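3.2 Layout of the tower and access to the memory slots

All machines in the refurbishing study were desktop towers laid on one side, with the side panel off and the interior facing up. Jarman and Manurung had earlier worked with upright cases, and the cables tended to hang over the board. Laying the case flat leaves the power supply, the motherboard and the drive cages within reach from the same side.

We sorted 44 towers at the Halim depot in September. Of these, 5 were set aside for missing parts and 2 for bent slots. The rest were graded by how much cabling lay over the memory slots - grade 3 being the worst.

Cable position mattered more than we had planned for. In the tower shown in Figure 3, the black power bundle runs diagonally toward the board and an orange cable curves down beside the memory slots.
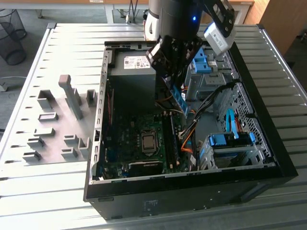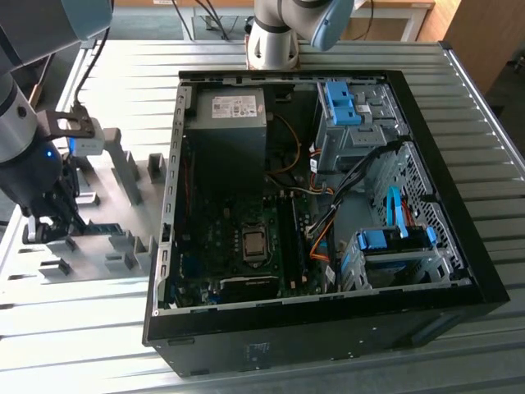 Figure 3. Interior of an open tower, with the processor in its socket and the memory slots to its right.

Reading time: 2 min

Cables were left as found during grading. Tying them back was treated as a separate step and is covered in the next section.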